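Home | Archive | Threads | Search | Help
Last updated: December 2022

Subject: Re: [kultard-users] Filtering demonstrations for cloth tasks

> We trained on all 2000 episodes from Justunberg and the policy
> hesitates before each grasp. Did you remove the slow
> demonstrations, or only the failed ones?

Hello,

We did both, but in two steps. First we removed the failed episodes, and 1317 remained. Then we cut the pauses inside each episode - if both arms stood still for more than 7 frames, we dropped the extra frames. Whole slow episodes we kept.

The second step helped us more. With the pauses in the data, our policy learned to wait over the basket, as you describe.

Dark clothes are still our weak point. When black and navy pieces lie together, the policy often chooses a grasp point between two garments.

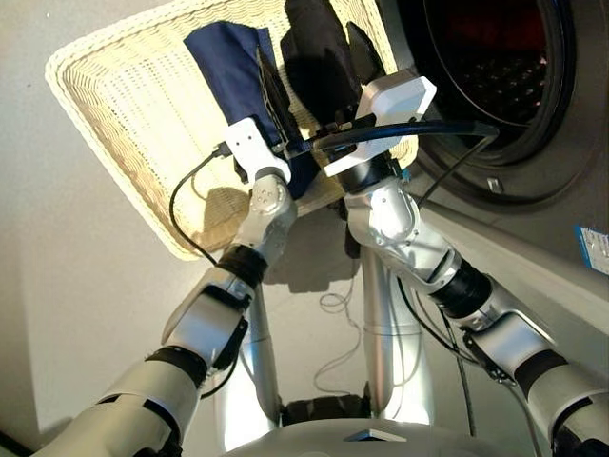

For this we relabelled 108 episodes by hand with the Henriques tool, and marked the edge of the top garment only. I will test it on the Uvetti split in January and write to the list again.

Which frame rate do you use? Our threshold depends on it.

Best regards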